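Table Clearing by Demonstration: Project Report
Wagner Pacheco and Nazareno Sartori
13 September 2022

1. Background

Our project looked at how to collect good examples for a system that learns to clear a table after a meal. The work was done in the Wivgate lab, where the two-arm setup was already in use by another group. We started in May with a plan to write the sorting rules by hand. Our supervisor suggested we collect demonstrations first and see what the rules would need to cover. We ended up spending the whole project on the collection side.

2. Task

Takeaway rubbish is spread over a white table. The operator drives both arms and has to put dishes in the tray at the left and rubbish in the bin at the right. An episode ends when the table is clear or after 5 minutes. We kept the organizing rule simple so that both of us would label episodes the same way.

3. Materials

We wanted items that behave differently when squeezed. The set included paper bags, balled-up brown paper, paper cups, a crushed can, foil and a foil container. Plates stood in for the dishes.

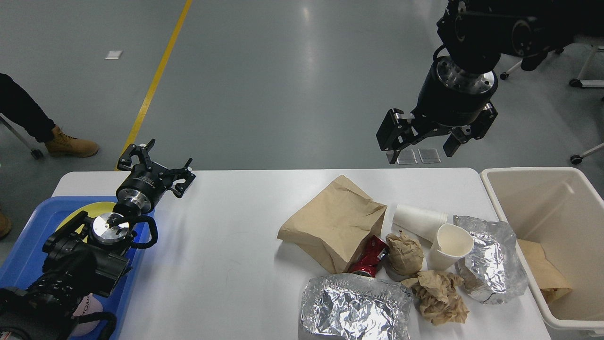
Layouts were changed before every episode. At first we placed things by hand where we thought they looked natural, but when we went back over the early recordings the layouts were too tidy and the items hardly touched. From the second week on we tipped everything out of a box and left it how it fell.

4. Collecting

Each of us drove for two sessions a day, with 11 episodes to a session. The other person reset the table and kept the log. Episodes were saved with the Sternance recorder and given one of three labels: complete, partial or discard. A dropped item didn't mean a discard if the operator picked it up again. We kept those on purpose, as the system needs to see recoveries as well.

5. Problems

Foil was the hardest material. It changes shape with every grasp, so a second try never starts from the same place as the first. Stacked cups were also slow. Nazareno pushed the stack toward the bin before grasping it and Wagner picked it up where it lay, and the two habits show up clearly in the data. We agreed on the push after eight sessions, but didn't remove the earlier episodes.

The clocks on the two arms drifted apart during long sessions. Restarting the recorder at the break fixed this.

6. Next steps

Training will be done by the next group. They should check the partial episodes first, as our labelling there was the least consistent. We would also add wet items and a second bin for recycling. The log sheets are in the Lekero folder on the lab drive, along with the reset instructions.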